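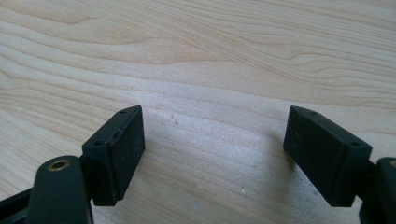 4. Presupuesto y compras

El apartado que menos nos apetecía escribir es el que más horas nos ha costado. La asignatura concedía 100 euros por grupo para piezas de desgaste, cantidad que parece generosa hasta que se piden los gastos de envío.

4.1 Qué había que reponer

Las yemas de los dedos de la pinza, ante todo. Las caras interiores acumulan roces y un polvillo claro que vuelve por mucho que se limpie. El casquillo dorado de la articulación brilla como el primer día y no entró en la lista, para alivio de la hoja de cálculo.

4.2 Ofertas recibidas

Pamer: juego de yemas a 32 euros, portes aparte. Contestaron en una mañana.
Prokirau: más barato, con pedido mínimo de 4 juegos. Tenemos una pinza.
Lahlou: nos remitió a su catálogo, que nos remitió a su formulario, que sigue pensándoselo.

Elegimos Pamer. Compramos 3 juegos, 96 euros en total, y entonces leímos la línea de los portes. La diferencia la asumió el departamento tras una conversación breve y poco cariñosa.

4.3 Lo que haríamos de otro modo

Pedir dos juegos y guardar el resto para tornillería, partida que olvidamos por completo. También habría convenido consultar el almacén de Cetbridge, el taller donde montamos el prototipo, antes de escribir a ningún proveedor: en enero apareció allí una caja de tornillos de la medida correcta, sin etiqueta.

El plan de reposición para el segundo cuatrimestre figura en el anexo B.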